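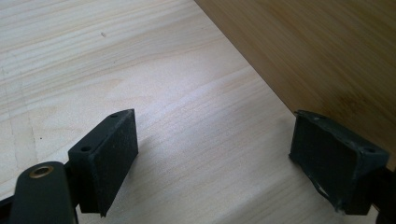

Pale pine with a large triangle of darker bamboo board across the corner.

Malwood Volleyball Help > Indoor > Skills and positions

Moving from outside hitter to libero halfway through a season, how do I read the float serve?

Posted by Mei-kuen Chou
207 views

Hello all! I play for a club side in the second division of our local league (Hemel Ladies, if anyone has come across us) and our libero has moved away for work, so after four years on the outside I have been handed the other coloured shirt. I love it so much more than I thought I would! Defence is brilliant fun, I have never dug so many balls in my life, and I finally don't have to worry about being the shortest hitter in the league.

The trouble is serve receive. Against topspin I am fine, I can see where it's going and I get my platform out early. Against a good float serve I'm all over the place. The ball seems to stop in the air about level with the attack line and then drops on my shins, or it sails and I end up passing off my shoulder like a startled goalkeeper. On Sunday we played a team with two really tidy floaters and I got aced 6 times, four of them by the same girl, who just served me and served me until our coach called a time-out. We lost that set 25-17 and won the next two, so it wasn't a disaster, but I would like to stop being the person they aim at.

Things I've tried: standing deeper (helped with the ones that sail, made the short ones worse), taking it overhead (half of them go straight through my hands), and just staring very hard at the ball. We pass with three, me in the middle, and the two outsides either side. I'm left to shout for most of it, which I like, but I think I shout too late.

Any drills I can do with one other person would be wonderful. We get the hall for an hour before full training and my sister is happy to serve at me until her arm falls off. Also happy to hear about rule things, I had to be told off by the second referee for trying to walk on before the whistle for play had ended, so assume I know nothing.

Alasdair Mackay
Marked as most helpful

Welcome to the best position on the court! I've been a libero for years and coached juniors at Talukder for a good few of them, and float serve is the thing everybody struggles with when they come over from hitting, so please don't be hard on yourself.

First, your feet. Hitters tend to pass with one eye on their approach, so they're already leaning forward or drifting out to the side when the ball arrives. You don't have an approach any more! Enjoy that. Get your feet moving as the server tosses, small steps, and be stopped and balanced when the ball gets to you. If you're still travelling when the ball makes its late wobble you've got no chance of adjusting. If you're still, you only need to move your arms.

Second, look at the server before you look at the ball. Where does she stand, where are her shoulders pointing, how high is the toss? A low toss a long way in front usually means a flat, fast one. Someone standing well back behind the line is going to give you more movement but also more time. By the second rotation you should have a fair idea what each of their servers likes to do, and you can tell the others. I used to mutter it to myself on the way back to my spot, "short and left, short and left".

Third, keep your arms apart for longer than feels natural. If you lock your platform early and the ball moves, you have to swing the whole thing across. Wait, then put your arms together and angle them to the target. Don't swing at it. A float serve has plenty of pace of its own for getting to the setter.

For you and your sister:

Have her serve from the attack line to begin with, with you on your own base line, easy floats. Catch the first lot, low and in front of you, with your feet stopped. No passing at all. It feels silly and it works wonders.

Then the same but call "short", "deep", "left" or "right" out loud before the ball crosses the net. You'll get loads wrong at first. The point is to make yourself decide early, and it will sort out the late shouting as well.

Then move her back to the proper service line and pass for real. I used to ask my juniors for 100 good passes a week on top of training, counted honestly, ball landing within a step of the setter. A week when you only get to sixty is fine too.

On depth, I'd stand a step further back than feels comfortable and come forwards. It's far easier to run on to a short ball than to go backwards for a deep one. And do keep practising overhead, it's lovely for the ones that come at your chest or higher. Firm hands, thumbs in, get right behind it.

Let us know how you get on!

spikeandcheese

just take the overhead, everyone does now. also get knee pads with decent padding, I have the Lovier ones and I dive for everything. my mate got aced loads in her first season and now she's captain so keep going!!

oh and you can't set overhead from in front of the 3 metre line if your hitter is going to attack it above the net. caught me out

Bev_backcourt

Alasdair has covered passing beautifully, so I'll add a bit about the rules.

You swap with a back-row player between rallies, through the bit of side line between the attack line and the end line. Wait until the rally has ended, then go before the whistle for the next serve. There has to be one completed rally between your replacements, unless you're being forced off by the rotation or someone's hurt. You can't block or try to block, and you can't attack the ball from anywhere if the whole of it is above the top of the net when you hit it. The overhead one in the answer before mine is right, but it's only when you use your fingers. If you're in front of the line, bump set it and your hitter can do what she likes with it. Whether you can serve depends on the competition, so ask your league.

One more thing on the three-person pass. Agree the seams before the match! With us the libero takes everything she can reach in the middle, and the outsides take whatever is on their line side, and the call has to be made by the time the ball is over the net. We got that sorted in August before the season began and it saved so many of those horrible ones where two people look at each other and the ball lands between them.

Enjoy the shirt!

Mei-kuen Chou

Thank you all so much, this is exactly what I was after! I tried the catching drill tonight with my sister and was dreadful at it for ten minutes, then suddenly I wasn't. I was definitely still moving when the ball arrived, I had no idea. Seams chat is happening at the next training. Bev, I'll ask about serving, fingers crossed, I would miss it.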